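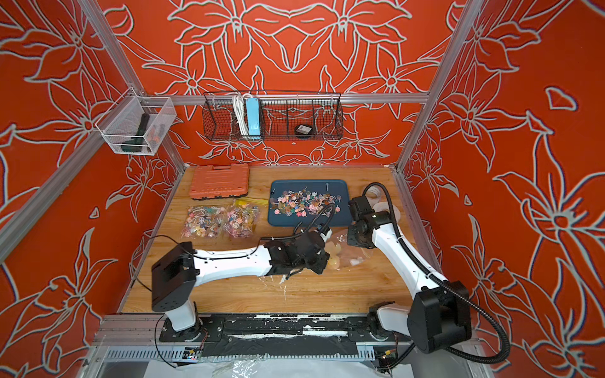

## The drawer amnesty, one month in

Back in March this newsletter asked the residents of Gratthorpe to open the drawer. You know the one. Ours is to the left of the stove, and it holds every charger for every phone we no longer own, plus a key that fits nothing in the county.

The idea was simple enough. Empty the drawer onto a table, give everything in it a home or a goodbye, and write to tell us how it went. We expected a handful of replies. We got up to 20, if you count the two from Lahcen Belhaj, the second of which withdrew the first.

Ghizlane Saber wins for stamina. She started at 6 in the morning, before anyone in her house could get up and claim things. By lunch she had thrown out a bag of dried-up pens and a manual for a bread machine she swears she never bought. Her husband fished the manual back out of the trash. He says you never know. Ghizlane says she does know, and would like it noted here.

Houda Badawi took the scholarly route and labeled everything. She now has a shoebox marked CORDS, KNOWN and a larger one marked CORDS, UNKNOWN. The second box has its own shelf in the hall closet and she reports that it is still growing, though she can't say how.

Several of you asked what to do once the drawer is empty. Opinions were firm and did not agree. The hanging-basket people want everything up off the counter where you can see it. The lidded-box people think seeing it is the whole problem. Ilham Helmy, who has lived with both kinds, recommends whatever you can put things back into with one hand while holding a sandwich. I have tried this and it's the best advice we received.

A few practical notes from the mailbag:

- Old batteries can go in the bin inside the door of Dimel Hardware. Please tape the ends first. They have asked nicely, and they have now asked twice.
- Foreign coins are being collected at the library desk. Arcade tokens are not foreign coins.
- If you find scissors, check whether they're ours. We lent out four pairs over the winter and have seen one of them since.

Bushra Janjua wrote to object to the entire project. Her drawer, she says, has worked perfectly well for 13 years, and last week it produced a birthday candle, a fuse and a working flashlight within a minute of each being needed. She has no plans to tidy it and would like people to stop bringing it up at dinner. We put this to the rest of the editorial desk - my sister - who said Bushra had a point and went home without clearing out hers.

My own drawer took a whole Sunday. It looked wonderful until about Wednesday, when the tape measure came back, and after that the takeout menus followed it in. The key is still there too. I tried it on the shed again, just in case.

Next month we move on to the garage. Letters can go in the usual slot by the post office door, and Lahcen, one will be plenty.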